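Hospitality Basics, Unit 3: Laying a Tray

Welcome back, everybody! Last time we got a bit carried away with napkins (my fault, I do love a napkin), so tonight we turn to the tray itself. Start with the tray bare on a pale surface and look at how much room you have before you reach for anything.

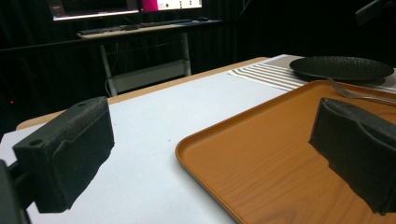
Photo: Blandine Aubert / Calovstead

Leave a thumb's width clear inside the rim. Guests need somewhere to put their fingers, and so do you, especially on stairs. Forks lie straight, handle toward the guest.

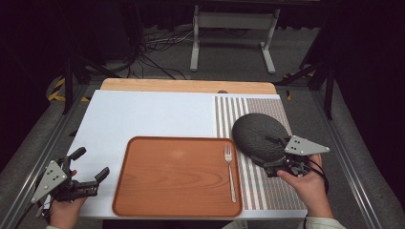 Does the fork always go on the left?
At a full setting it does, but a guest eating with only a fork will usually thank you for putting it on the right.

For May, please read pages 14 to 37 in the Le Goff booklet.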